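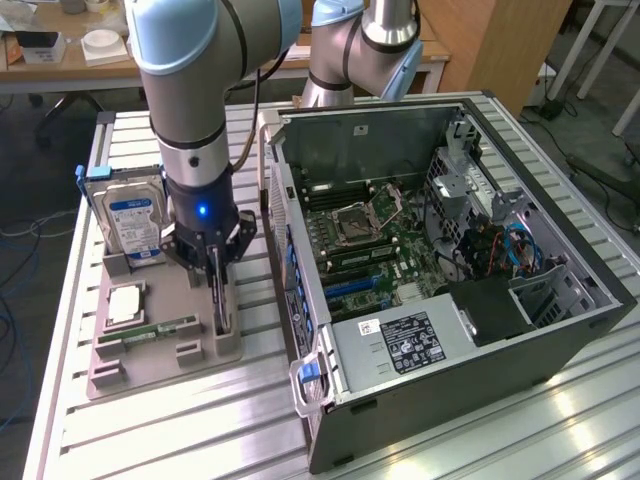
Gripper at the card slot of the parts tray, open tower chassis alongside.

1/ Results from our PC assembly work at Gralivus. Question: does a policy trained on whole builds do better than one trained on single insertions, given the same 372 demonstrations?

2/ Parts start in a fixed tray: drive, processor, memory module, card. Each has its own recess or holder, so the start pose is known to within a millimeter. The target pose in the chassis is not. We shift the chassis by hand between trials.

3/ Whole-build training finished 262 of 372 test insertions. Single-insertion training did better on the processor and worse on everything that came after it. Errors carry over — a memory module left slightly high changes what the policy sees next.

4/ Most useful change was small. We added 26 recovery demos, each starting from a bad grasp at the tray. Regrasping went from rare to routine. Cindance, our older baseline, never learned it from clean demos.

5/ Open problem: cable routing. We left it out of the score. Bożena Makowska is working on a separate policy for it, and I'd expect numbers in September.

6/ Tray drawings and the 4 trial splits go up Wednesday. Failed trials are included, with the force logs.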